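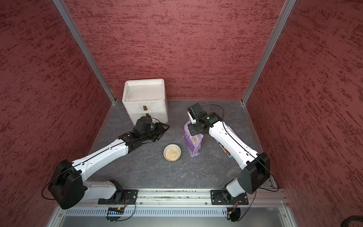 Figure 4. The two-arm cell at the open day. The right gripper holds the top of a purple pouch beside the filled bowl; the left gripper is near the white two-tier container.

4. The Open Day at Ternden

4.1 Why we took the cell to the public

Most of what we know about how people react to robots doing kitchen and household chores comes from studies in which visitors are invited one at a time, sit in a quiet room, and fill in a form. We wanted something noisier. The Ternden open day gave us exactly that: a hall full of families, students, retired engineers and people who had come in mainly for the coffee, all free to walk up to the enclosure, stay for as long as they liked, and leave without saying a word to us. It was a wonderful day to watch, and we learned more from it than from the two lab sessions described in Section 3.

The event took place on 19 Aug 2021, in the ground floor hall of the Plurthorpe building. The doors counted 861 visitors over the day. Not all of them stopped at our cell, and we make no claim about those who did not. What we report is what happened at the rail in front of the enclosure, as noted by two observers (Amaral and Ramalho) working in alternating shifts, together with the run logs from the arms.

4.2 Setup

The cell was the same one used in Section 3, moved in one piece. Two white arms are mounted side by side on the front rail and reach inward, which leaves the three red walls clear and gives people standing at the front a view of both grippers. We had thought about changing the walls for the public session, since several colleagues found the color too strong. We kept them. Visitors liked the red, children especially, and a good number of people told us it reminded them of a puppet theater. We have come to think this comparison did us a favor, because people who think they are at a puppet theater stand still and watch.

The task was chosen to be familiar. A stand-up pouch and a small round bowl are placed on the gray floor, and the goal is to get an even serving from the one into the other. The white container at the back left plays no part in the pouring itself. It is there for a second, shorter task (opening and closing), which we ran when the bowl was being changed or when the crowd asked for something different. We refer to the two tasks as "serving" and "storage" below.

Software was the Caruso controller in the version described in Section 2, with one change. For the open day we lowered the top speed of both arms and lengthened the pause before each grasp. The pause had been a compromise in the lab, where it cost us time and brought nothing obvious in return. In the hall it became the most talked-about part of the whole demonstration, as we discuss in Section 4.4.

4.3 Procedure

A session began whenever there were people at the rail and the cell was ready. One of us gave a spoken introduction of two or three sentences, always naming the task and never predicting how it would go. The arms then ran without any comment from us until the task was finished or abandoned. Questions were taken afterward. If somebody asked something in the middle of a run, we answered it, and marked that run as "interrupted" in the notes.

We completed 139 runs in total, across both tasks. The controller logged 2,655 separate motion segments in these runs, and this is the set used for the timing analysis in Section 5. Observers wrote down three kinds of things: where people stood, what they said aloud, and the moment at which they left. Remarks were written by hand as close to word for word as we could manage. No audio or video of visitors was recorded, and no names were taken.

Both observers used the same sheet, which had been tried out at a much smaller event in the Traveso library earlier that summer. The Traveso sheet had a box for "mood of the group" that neither of us could fill in with any consistency, and we dropped it. In its place we added a line for gestures, because at Traveso we had noticed people moving their own hands along with the arms. The line turned out to be well used.

4.4 What visitors did

The strongest effect of the day, and the one we enjoyed most, was this copying of gestures. Visitors who watched a full serving run very often lifted one hand and pinched the air at the moment when the right gripper closed on the top of the pouch. Adults did it as well as children. Some did it without seeming to know, while talking to the person beside them. One man held his coffee in his left hand and did a complete pour with his right, wrist turn included, then looked at his hand and laughed.

We had expected the pour to be the high point. Going by the notes, the grasp drew at least as much attention. People went quiet during the pause before it and started talking again as soon as the fingers closed. Several offered advice to the arm during this pause ("a bit higher," "no, take the corner"), and the advice was good! A pouch like this one is an awkward thing to hold. It is stiff near the seam and soft below, and its contents shift when it is lifted. Visitors who feed a dog or a cat every morning know all of this in their hands, and they were quick to see when the gripper had taken hold too near one end.

This gave us the idea for what we call the corner comment. From the middle of the morning on, when a visitor suggested a different place to grasp, the observer noted the suggestion along with the run number. We later compared these suggestions with the grasp points in the log. The comparison is informal, and the sheets were never designed for it, so we give no score here. Still, reading through them side by side was a real pleasure -- in many cases the visitor had spoken up before the controller showed any sign of trouble.

The left arm had a different reception. During serving it mostly waits, and people wanted to know what it was waiting for. "Is that one shy?" asked a girl who stayed for 10 runs in a row, longer than anyone else we noted. Others thought it was switched off, or that it was guarding the white container. We had simply not considered how a resting arm looks to someone who has no reason to know that it is resting. When the storage task came up and the left arm began to move, there was often a small cheer.

4.5 Spills

Serving dry food in front of an audience means spilling some of it. Loose bits ended up along the front rail, where the grooves hold on to them, and we decided early on to leave them alone between runs unless they were in the way of the arms. Amaral had argued for a brush-down after each run, on the grounds that a clean cell makes for comparable trials. Ramalho preferred to let visitors see the cell as it was. We went with the second view for the open day and the first for all lab work, and we would make the same choice again.

Remarks about spills were friendly almost without exception. The most common one, in various forms, was that the robot was no worse than somebody at home. A few visitors asked whether it could clean up after itself. It cannot at present, and we said so. The question came up often enough that a sweeping task is now on our list for the coming work, using the left arm, which would also give that arm something to do while the right one pours.

4.6 Questions at the rail

Questions after the runs fell into a few broad groups. People asked about safety, mostly in the form of "what happens if I put my hand in." They asked about price, to which we gave a vague answer that satisfied no one. They asked how the arms know where the bowl is, and this led to the longest and best conversations of the day. We had printed a one-page handout on the subject, and hardly used it. It was far easier to point at the bowl and talk.

Older visitors tended to ask about use. Two women who both had arthritis in their hands spent a long while on the matter of opening packages, and explained to us in detail which kinds of seals and strips they could still manage and which they could not. Neither of them cared much about pouring. Opening was the hard part, they said, and in our task the pouch is always open before the run starts. We had taken this for granted as a sensible simplification. After that conversation we see it as the most important gap in the task as it stands, and Section 6 returns to it.

Students asked about cables. We mention this because it surprised us. The cables along the links are the least interesting part of the cell to us, and to anyone who has built something similar they are a daily nuisance, but a group from the technical school wanted to know how each one was routed and why it was left with slack at the joints. Ramalho ended up giving a talk on the spot, which was not planned and not logged, and which went on until the next session was overdue.

4.7 Limits of these observations

An open day is not a sample of the public. People came because they wanted to, and those who stopped at our cell were probably more curious about machines than those who walked on. Two observers cannot hear everything said by a crowd, and remarks made loudly or in full sentences are sure to be overrepresented in our notes. The shift system also meant that the person who had just been answering questions was then asked to observe with a fresh mind, and that was harder in the afternoon than in the morning.

We also changed speed and pause length together, and so cannot separate their effects on attention. A follow-up at Plurthorpe is planned for September, in which the pause will vary from run to run while the speed stays fixed. The observation sheet will have a proper column for suggested grasp points, with a small outline of the pouch on which the observer can mark the spot.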